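Hello Pilar,

A quick one from me on the Joler work, covering everything up to 7/10/22. The short version is that the method is coming along, the soft leafy stuff still isn't, and I'd like to talk to you about the next batch of money before February!

You'll remember the idea. Instead of teaching the arm one vegetable at a time, we let it practise on mixed trays and give it a spoken shopping list. It has to find the right compartment, choose one item near the top and put it in the basket. Ulises has now recorded 575 practice runs this way, and we trained on 400 of them, keeping the rest back for testing (Iara was very firm with me about that, and quite right too). 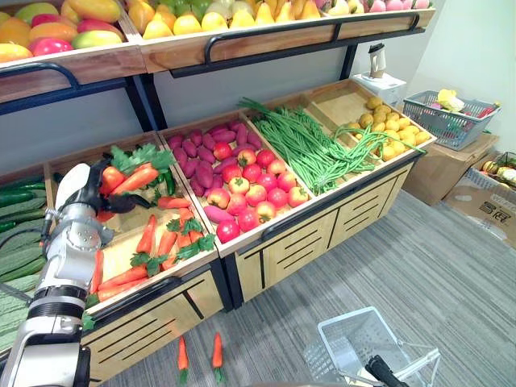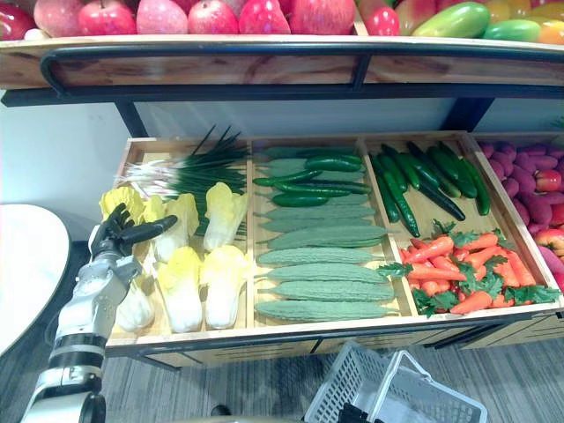

The grocery stand set-up, with the arm over the carrots (first picture) and over the napa cabbages (second).

Carrots are our best result so far. The new way of choosing a grasp looks at the whole pile before it commits, and drops in testing have gone down to about 10 in every hundred tries, which I'm really pleased with. Cabbages are a pain. They're wide, they lean on each other, and the hand often goes for the frilly end when we want the firm one. Ivana has a fix for this that we've only tried 20 times, so I won't quote you a score yet.

Spending is on track, apart from the wrist part from Grurnau, which cost more than we'd allowed for. I've moved a bit over from travel to cover it and Gisela has the paperwork.

Next up is shuffling the trays between runs, so the arm can't get away with learning where things live. Could you let me know if the extra two months are still possible?

All the best,
Iara's other half of the desk, Didden lab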